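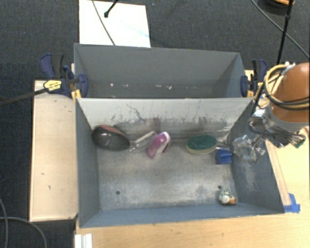
Flostadik opens second reuse shop in Dultolton

Dultolton, 2nd September -- Flostadik, the household goods reuse company, opens its second shop in Dultolton this month. The new shop has 600 square meters of floor and will give work to 20 people from the town.

Residents can bring kitchen items, toys and small tools in good condition. The goods are checked, cleaned and sold at low prices. Transport between the two shops is done by the local firm Hendriks.

The first 500 visitors will receive a voucher of 2 dollars, valid until the end of September. Furniture is not accepted at this location -- please bring it to the first shop.

Press contact: Flostadik press office, Dultolton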